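Gutton shared workshop – hand-held grippers, build page

Quick one this time. The grippers are far enough along to take out of the clamp and use on a table, so this page is mostly notes on how they got there and what is still annoying. Long write-up will come when I have a free evening, don't hold your breath.

For anyone landing here first: no motors, no arm. You hold the thing, squeeze, the fingers close, and a camera on top records what the fingers were doing. The recordings are meant to teach the proper arm on the Sturnholm bench later on. Two units, one for each hand, black plastic printed in the back room at Gutton over December.

Print settings, because I keep getting asked. Slow. Slower than that. The linkage arms took 17 goes before the pivot holes came out round enough not to need a drill. First lot were too tight, second lot rattled, then I changed the reel and had to start agian. Housings were easy by comparison, printed flat, hardly any clean-up.

Total so far is 158 in parts and plastic, and that includes the screws I bought twice.

Linkage. Copied the idea off an old drawing in the Machala folder (the shared drive one, look under grippers/old/old2). Four-bar each side, both sides tied together so the tips meet in the middle wherever you start squeezing. Mine met 3 mm to the left for ages. Was a washer.

Table set up for picking tests, hand-drawn paper buildings on the wall behind. Fruit is the first thing we try, round ones before bananas.

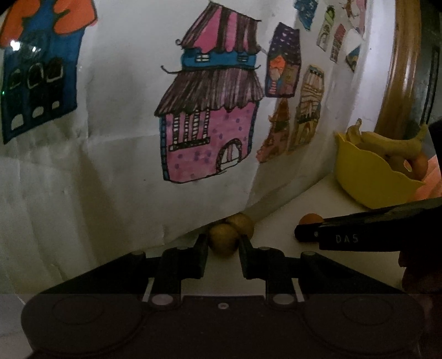

Page last changed: December, 21:40

Fingertips open either side of the nearest fruit, second gripper coming in from the right. The bowl with the bananas in is next to it. Round things are good for checking whether the tips are level – if one is high the fruit just rolls off towards the wall.

Pivots and pins. You can see the caps along the top of the linkages, two a side, and the bigger silvery pins nearer the body. The caps are only there to keep fluff out. The pins do the work. Please don't do them up tighter "to be safe", they want to be just past loose.

The screw in the middle of the body. Yes it is small. Yes it has come undone before. Thread lock on order.

Lettering. Second gripper has DA5 on the side in pale characters. Write down which one you used in the book, not "the black one", they are both black.

Fingertips. Current ones are hard and a bit slippy on anything waxy. Soft pads are drawn, not printed yet. Tried sticking on bits of bicycle inner tube at home and it gripped lovely but left marks on a pear, so no.

Grip travel. 57 mm between the tips fully open, measured cold with the good calipers. Enough for a small orange, not enough for a big one. Wider arms would do it but then the housings knock together when you work two-handed, and I'd rather have two hands.

Handle. Still the first version. Fine for ten minutes, then your thumb knows about it. Someone from the Skoltville workshop lent me their handle file, it is fatter with a proper rest, will print one in between other jobs and see.

Runs. 38 short ones in the log up to now, mix of left hand, right hand and both. Roughly the same move each time: reach in, close, lift, put down somewhere else on the table, open. Go slow on the open, that's where most of the bad ones come from. If you bump the table, stop and start a new run, it is less bother than trimming it afterwards.

Lights. Anything shiny at the back gives glare spots, including the paper with the drawings. Angle the lamp down a bit before starting and leave it there for the whole set.

To do, no order:
– soft pads
– thread lock, middle screw
– Skoltville handle
– spare set of arms in the drawer (left drawer, not the tin)
– cable clip so the lead stops catching on your sleeve
– put the files up properly with sensible names

Files are on the Gutton drive for now, folder is called grippers/new. If it asks for a password use the workshop one. Parts list in there is one version behind, the pin length is wrong, will fix it tonihgt.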